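Sorting small parts out of scrap controllers: bins or drawers?

Forum: Bench and Storage
Started by jolien_b

jolien_b
I've taken over the parts bench at a small repair shop and I need to settle on a way to sort what comes out of dead game controllers and handhelds. The last person used a drawer cabinet with 41 drawers. Half of them are labeled in pencil and I can't read most of it. We get vibration motors, small boards, switches and a lot of wire. What do people use?

prins_stijn
Open plastic bins while you're sorting, drawers after. If you sort straight into drawers you open and shut them all day. I keep one kind of part per bin and a tray in the middle for whatever hasn't been looked at yet.

FWillems
Same here, but line the tray with white paper. Small screws and bits of solder show up on it, and you can fold it and tip it out when you're done.

vanhove_j
I don't agree about open bins. Motor leads are thin and they catch on each other. Pick up one motor and you pull three more, and sooner or later a lead comes off at the solder joint. I bag motors in tens as soon as they come out. I did a lot of 1,000 that way last August and lost very few.

prins_stijn
Bags are fine for a thousand of the same motor. For mixed scrap you spend longer on the bags than on the parts. Use a wide bin and don't pile them up.

vanhove_j
Wide bins take table space. Not everyone has it.

FWillems
What do you both do with harnesses? Mine end up in one box and I hate that box.

vanhove_j
Coil each one, twist tie, connector on the outside so you can see which type it is. Anything under a hand's length goes to copper scrap.

prins_stijn
I don't coil them. Flat in a bin, sorted by connector. Coiling puts a bend right behind the crimp and that's where they fail.

vanhove_j
Only if you coil them tight.

jolien_b
Thanks. I bought some bins from Brarent and I'm trying it Stijn's way first. Motors and boards have their own bins, the tray is for unsorted, and the harnesses are still a mess. I'm not sure whether crimp terminals should be kept apart from the ones with plastic connectors. 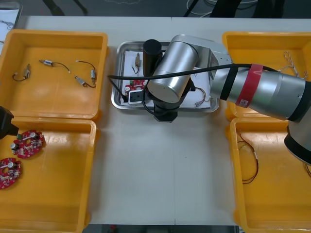
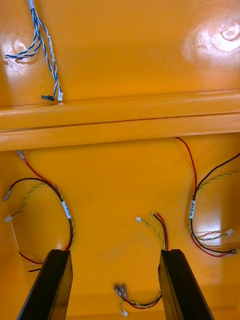 Yellow bins in both. I wanted gray but they were out.

prins_stijn
Looks workable. I would keep the crimp terminals apart. The metal ends hook into everything else. Yellow is good for black leads anyway.

vanhove_j
Still think the motors should be bagged, but it's your bench. Put the boards in something antistatic if you plan to reuse them. Ordinary plastic bins aren't made for that.

jolien_b
Most of the boards are only kept for the parts on them. The good ones will go in antistatic bags.

judite_n
Reading this because I have the same job ahead of me, 115 old controllers in boxes. How do you label a bin when the contents keep changing?

FWillems
Use a strip of masking tape on the front edge and write on it with a marker. Put the part type on it and leave off the quantity. When the contents change, peel it off and put on a new strip. Save printed labels for the drawers, where things stay put.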